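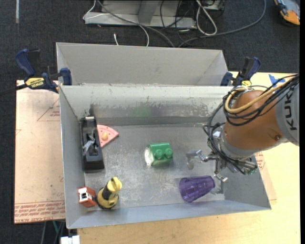

作業ノート 第6巻 p.109

2022年9月9日

ビン間移載、混載の続き。午前は配線の引き直しでつぶれたので、実際に動かしたのは昼過ぎから。

課題は前回と同じ。手前の金属ビンに入っている小物を把持して、奥のビンへ移す。終わったら向きを入れ替えて戻す。仕分けの指定はなし。とにかく「散らかったものを別の箱に移す」という、家でいえば子どもの部屋の片付け、現場でいえば返品箱の中身の移し替えに相当する作業が、今の構成でどこまで任せられるかを見たい。Karkauの倉庫側からも、Pramicoの家事支援の企画側からも、結局は同じことを聞かれている。もう使えるのか、と。

今日の試行は201回。把持の成否はグリッパの開度と手首の力の値で自動判定させて、あとでログを見直した。集計は次ページに貼る。ここには気づいたことだけ書く。

物ごとの所見

緑のブロック。一番楽。平行な面があるので、向きがどうであれ指が面に当たれば持てる。横倒しでも困らない。ただし左端が照明で白く飛んでいて、セグメンテーションがそこだけ欠ける。欠けた分だけ中心がずれ、把持点も右に寄る。持てるには持てるが、持ち上げたときに傾く。照明を1灯落とすか露出を下げるか、どちらか試すこと。

紫の半透明カップ。深度がまともに出ない。口の縁と底の方のリブだけ点が返ってきて、胴が抜ける。そのため小さい物が離れて2つあると解釈されることがある。口側の縁をつまむ計画になったときは安定、胴を挟みにいくと滑るか押しつぶす。人間なら見た瞬間に「コップだ」と思って縁に指を掛けるところを、形の断片から考えているので遅い。家庭に持っていくなら、コップの類が苦手というのは相当まずい。食卓の片付けができないということなので。

黒い長い物(テープカッターのような形のもの)。ビンの左壁に沿って縦に寝ると厄介。壁側に指を差し込む隙間がない。中央がくぼんでいるので、そこに指を掛ければ上がるはずだが、くぼみの中が黒くて深度が荒れる。しかも真ん中に半透明のくしゃくしゃした帯が載っていて光を拾うので、そこを物体の上面と見なして空振りする。空振りしたあと同じ場所にまた行く。これは前から直したいと思っている点で、失敗した場所を一定時間避けるだけでも回数は減るはず。

ピザのおもちゃ。黒い物に一部寄り添っている状態が問題。薄い、平たい、重なっている、の条件がそろうと、先に上の物をどけるという順番が必要になる。今の制御にはその順番という考えがない。見えている面積で候補を並べているだけ。たまたま黒い方が先に選ばれればうまくいく。面の真ん中に黄色っぽい盛り上がりがあるので、上からそこをつまむ案もあるが、低いので指先の当たり方次第だと思う。

赤橙の箱形の物。形は素直なのに成績が悪い。左手前の隅にいるせい。隣の黄色と黒の物とほとんどくっついているので、一つの塊として認識されることがある。その場合、把持点が二つの境目に出る。境目に指が入れば結果的に分かれるが、狙ってやったことではない。

黄色と黒の物。丸い幅広の底で立っているときは上の黄色いところをつまめる。つまみのような形で、少し傾いて付いている。倒れると底の丸みで逃げる。つかみにいって転がり、転がった先でまたつかみにいく。

隅と壁について

手前の壁は下に向かって外側に開いて見えるが、カメラ側の補正が甘いと床と壁の境がぼやける。手首を壁に当てないように余白を取っているため、隅から指1本分くらいは実質的に手が届かない領域になる。余白を詰めると今度は接触停止が出る。ビンの奥の壁は塗装がだいぶ傷んできた。擦れた黒い筋はこの調整中の記録みたいなもので、緑の汚れも残っているが、認識には影響していないのでそのままにする。

人がやるときは、隅の物は指で少し手前にかき出してからつかむ。この「かき出す」を動作として入れるだけで、把持の成績よりも全体の完了率に効くと見ている。Guzmánの報告書にも押し動作の章があったので読み直す。

治具

ビン同士はクランプ2本で縁を合わせて固定(青いIRWIN)。以前は置いただけで、接触のたびに少しずつずれて、座標を取り直していた。クランプにしてからはずれていない。左の方のハンドルが斜めに立っているので、腕の経路を左に大きく振るときは当たり判定に入れておくこと。右側のは腕の陰になって見落としやすい。こちらも衝突モデルに追加する。

ケーブルの束は手首まで回してあるが、回転の端まで行くとたるみが足りない。黄色い太い方は余裕あり、黒い方が先に張る。手首の回転範囲を狭めてしのいでいるものの、そのせいで選べない把持姿勢がある。配線は根本からやり直したい。

台の横のアクリル板はまだ保護シートを剥がしていない。寸法の確認が済むまでこのまま。作業台に貼った青テープの切れ端は剥がす。

速度

遅い。同じ量を手でやれば、話しながらでもすぐ終わる。機械の方は1個ごとに撮って、考えて、下りて、つかんで、確かめて、運ぶ。腕の動き自体を速くしても、撮影から計画までの待ちがあるので思ったほど縮まない。Rurkskaの新しい計画器に替えれば待ちは減ると聞いているが、まだ入れていない。

ただし遅いこと自体は、家事なら許される場面がある。夜のうちに床の物を箱に入れておいてくれるなら、何時間かかっても構わないという人はいると思う。現場の方はそうはいかない。後工程が待っている。同じ装置でも、どちらに出すかで合格の線が違うので、報告を1本にまとめないこと。

今の時点での判断

底の平らな箱に、重なりの少ない硬い物がばらばらに入っている。この条件なら、人が付いていなくてもだいたい任せられる。透明な物、壁沿い、重なり、この辺が混じると、最後の1個か2個が残って終わらない。家事として見ると、残りを人が片付けるならそもそも頼まなくてよかった、となりかねない。現場なら、残った分だけ人に回す運用が組めるので、まだ使い道がある。

つまり最後の数個をどうするか。把持の学習データを足すより、動かす、どける、あきらめて知らせる、の方を先に作るべきだと思う。あきらめて知らせるのが一番簡単なのに、まだ入っていない。

布や袋はまだ一度も入れていない。洗濯物の問い合わせがPramicoから来ているが、これは別の課題として返事をする。

次にやること

照明と露出の条件を振る(緑のブロックとカップのみ)
失敗した把持点を一時的に除外する処理
隅からのかき出し動作、まず直線だけ
クランプ左右を衝突モデルに追加
黒いケーブルの長さを測って発注
連続で空振りしたら止めて知らせる処理
奥のビンから手前への戻しを同じ回数やって、左右差があるか見る

11月のデモまでに、かき出しと停止通知だけは入れておきたい。デモの物の選び方は、得意な物だけにしない。カップは必ず入れる。

追記。夕方にもう一度、黒い物を壁から離して置いて試した。くぼみに指が掛かって上がった。壁がなければできる、ということは確認。ログの名前を付け忘れたので、明日、時刻で拾うこと。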